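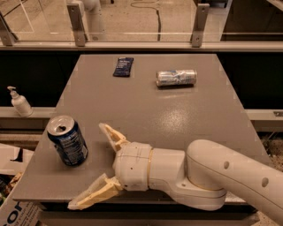 2024-05-25 - ring shop notebook, Irkeo Wrestling

Ring is back from the Nasitham show. Unloaded and set up in the shop to check it before the January bookings get any closer to being a problem.

Boards: 21 in the set. Two have split ends on the hard camera side, where everyone takes their big falls. Marked with tape, replacements to be cut from the same stock. Don't flip them and hope, we did that last year.

Ropes: top rope sags on the entrance side. Took four turns on the turnbuckle to get it level with the others and there isn't much thread left. Rewrap the middle rope while it is off. The old tape has gone gummy near the corner.

Mat: canvas has a tear by the northeast post, about a hand long. Patched from underneath for now. Du Plessis quoted 2,000 for a new printed canvas, plain is cheaper. I would go plain. The logo is worn off by the third show anyway.

Ring mic: still picking up the spring more than the bumps. Moved it off the center beam and onto a cross brace with foam behind it. Better on the test drops, less of a clang. Needs trying with two people in the ring.
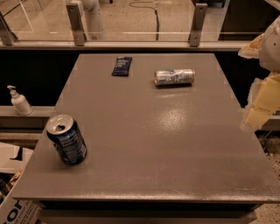

Load-in times

Set up took 55 minutes with 4 of us, not rushing. The slow part is still the apron, the hooks don't line up with the new frame. Going to drill fresh holes on the short sides only.

The Hada venue has a low ceiling at the back, so no ladder match there unless the ring goes closer to the doors. That loses us a row of seats. Sent the measurements over to the booking side along with the rope notes.

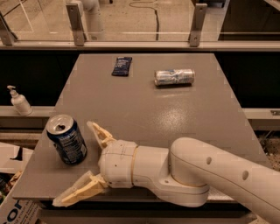
Booking wrote back that the ladder match is already on the poster, so the ring goes by the doors and the row comes out. They also want the bottom rope a little looser than last time, as two of the crew complained about it on the way in.

To do: cut boards, order tape, drill apron holes, ask Du Plessis for the plain price in writing.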